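Plidell 12 oz Paper Hot Cups: Review

By Mehrangiz Esfahani
4/20/24

6 comments | 2,108 shares

I went through two sleeves of these before writing anything, because the last paper cups I recommended were fine for a week and then started letting go at the bottom.

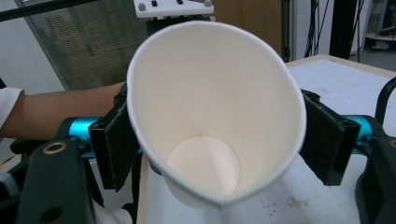 The Plidell is a plain white paper cup with a rolled lip and no printing. I bought the 12 oz size in March for the coffee table at our office in Skosville, where we had been using the Ketell cups that come with the water delivery. People there fill a cup at eight and are still carrying it at ten, so a cup has to last.

The lip is the best part. It is smooth all the way around and firm enough that it doesn't fold when you drink from a full cup. On the Ketell the lip flattens on one side after a few sips and coffee gets down your chin. I had that happen once with the Plidell, on a cup that had been squashed in the sleeve.

The seam is where most cheap cups fail. I filled a cup with hot coffee, set it on a paper towel and left it through a long phone call, an hour and a half by the end. The towel was dry. I did the same with tea and with instant soup. The soup cup was damp underneath when I threw it out after lunch. I wouldn't use these for soup, and the sleeve doesn't say you can.

They are single wall, and you feel it. With coffee straight from the pot I can hold one near the top but not around the middle for the first few minutes. If your coffee is very hot, buy the cardboard sleeves or double up. Doubling works, although the two cups stick together and you end up throwing both out.

Stiffness is average. A full cup doesn't buckle in a normal grip. An empty one dents easily and mostly springs back. The double wall Nieminen cup is a good deal stiffer and costs almost twice as much, and for outdoor events I would pay for it. Indoors I don't see the point.

Lids are sold separately. The Plidell lid goes on with a firm push and stays on. Our leftover Ketell lids fit too, a little loosely, and I wouldn't trust one in a car.

My main complaint is the packaging. The plastic sleeve tears down the side as soon as you open it, and then the cups slide out all over the cabinet. Ours now stand upside down in an old coffee can. The cups also nest very tightly, so it is easy to pull two when you want one.

I have reordered them for the office. At home I use mugs.

Good: smooth lip, seam held with coffee and tea, no odd taste
Bad: hot to hold, sleeve tears, lids cost extra

Recent reviews
Ketell Cold Cups, 16 oz (2,782 views)
Nieminen Double Wall Cups, One Year Later (3,064 views)
Cardboard Cup Sleeves Compared
A Better Lid Rack for the Break Room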